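Brulell Storage, Sillitz: frequently asked questions

Booking and payment

What size room do I need?
The contents of a one-bedroom flat usually fit in a 40 square foot room. A two-bedroom house will need the 75 square foot room, or a little more if you have large wardrobes that don't come apart. If you aren't sure, send us a list of the bigger items and we'll suggest a size. You can change rooms at any time if one is free.

Is there a minimum stay?
Yes, two weeks. After that you pay by the week and can leave when you like, as long as you give us seven days' notice by email or at the desk.

Do I pay a deposit?
We take a deposit of £40 when you sign. It is paid back to the same card once the room has been emptied and swept and the lock has been taken off.

What do I need to bring?
Photo ID and one proof of address dated within the last three months. Phone bills are not accepted. Students at Serel College may use a letter from the accommodation office.

Access

When can I get in?
The doors are open from 6 am to 10 pm every day. The desk is staffed on weekdays and on Saturday mornings. Your entry code works whether or not the desk is staffed.

Can someone else go to my room?
Only if you have added them to your account. They will get their own code. Please don't share yours, as we lock a code that is used at both doors at the same time.

Is there parking?
There are bays at the front for cars and small vans. Larger vans should use the yard on Brunet Road. The barrier is low at the front entrance and a Luton van won't go under it.

Are there trolleys?
Flat trolleys and two sack trucks are kept by the goods lift. Please bring them back down when you have finished. They may not be taken out to the road. 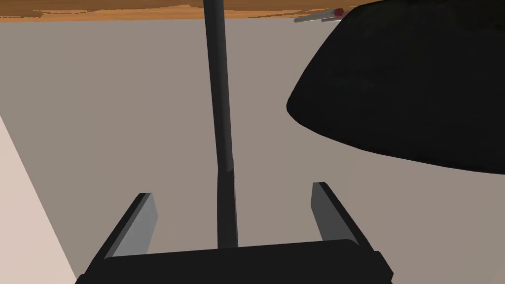 Gripper with both fingers open, computer rendering.

Packing and what you can store

What can't I store?
Food, plants, animals, gas bottles, paint, fireworks, petrol and anything wet. Mowers and motorbikes can come in once the tank has been drained. We do not take tyres.

How should I prepare a fridge or washing machine?
Defrost the fridge, dry it out and wedge the door open with a folded towel. Washing machines should be drained, with the hoses taken off and put in a bag inside the drum.

Will my things get damp?
The building is dry and heated lightly in winter, but it is not climate controlled. Wrap mattresses in a proper cover. Avoid cling film on wood or leather, which can mark if left for a long time.

Do you sell boxes?
Yes, at the desk, along with tape, paper and mattress covers. Unused flat boxes can be returned with the receipt.

Insurance and leaving

Am I covered?
Cover up to £1000 is included in the weekly price. If your things are worth more, you can raise the amount when you sign or show us your own policy. Cash, jewellery and stamps are not covered at any level.

What happens if I miss a payment?
We email you the next day. Your code stops working after seven days and starts again as soon as the account is up to date.

Do prices go up?
We review them once a year, in August. You will be told in writing at least four weeks before any change.

How do I move out?
Give your notice, empty the room, remove your lock and tell the desk. If the desk is closed, leave the door ajar and email us the room number.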